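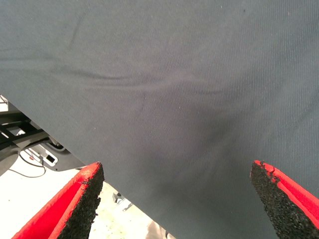

Wrist camera view, gray ribbed knit, fingers open

Demo on knit fabric at our open day – how do I keep it from flopping?

Posted by Nadhirah Osman, April 16, 2018

Quick one, bit short on time. We have an open day at the Grerusmont shop and I got handed the cloth handling demo. Two-finger gripper, red fingers, black grainy pads on the inside. It's supposed to pick up a piece of dark gray knit, lift it, lay it down flat on the white table. Visitors stand along one side, wrist camera goes up on a big screen so they can see what the arm sees.

Trouble is the grab. In practice runs it gets the cloth fine one time, next time only a tiny pinch and it slides out. Or it takes way too much and the whole thing comes up in a lump. 87 people signed up so I'd like it to not do that.

Also the tips of the pads look kind of ragged. Does that matter or is it just looks? And is the dark cloth a bad choice, should I switch to something lighter? No budget to speak of, boss already said no to a Prokon hand (3,000 and he laughed).

Kamarul Pillai

Did the same kind of demo last November, school groups mostly. Stuff that helped:

Go for a fold, don't go for flat cloth. In your picture there's a crease running across the upper part and then it sags below that, between the fingers. The sag is what you want. Close slow on it. We ran the close at half speed and the drops pretty much stopped, and people liked it better anyway, they could follow what was going on.

Start from the same drape every time. We had a bar and hung the cloth over it with a bit of tape showing where the edge goes. Takes ten seconds to reset. If you let a visitor toss it on the table you get a different problem every run – fun once, not for a whole afternoon.

Pads – yes it matters some. Ragged tips catch on ribbed knit and then it won't let go clean when you open. I'd swap them the day before and run it a while so you're not finding out in front of everybody. Ours were Stotex sheet, cut with a craft knife, stuck on with double sided. Any grippy foam will do probly.

Keep the gray. Pale cloth over a pale table, your screen is going to be all white. I can make out the edge of the cloth fine in yours. The floor or table does look blown out in spots, so turn down a lamp or pull a blind if you can. Lint roller too, it shows up on a big screen.

Wahyudi Raju

just use a towel. thicker, grabs every time. thats what we did

Elínborg Kárason

Towel works but it hides the hard part, which is sort of what they came to see? I'd keep the knit and have the towel under the bench for when it's having a bad day.

One thing not mentioned yet. Put a line on the floor and have 2 people on the demo, one talking, one with a hand by the stop button. Kids reach for cloth. They dont reach for metal parts so much but they will grab a hanging cloth, I've seen it at every open day I've done. And tell visitors up front it drops it sometimes. Ours dropped it twice in a row and a guy clapped.

Nadhirah Osman

Thanks all, will do the bar and tape thing and cut new pads tonight. Towel is packed. Kamarul – what width tape did you use?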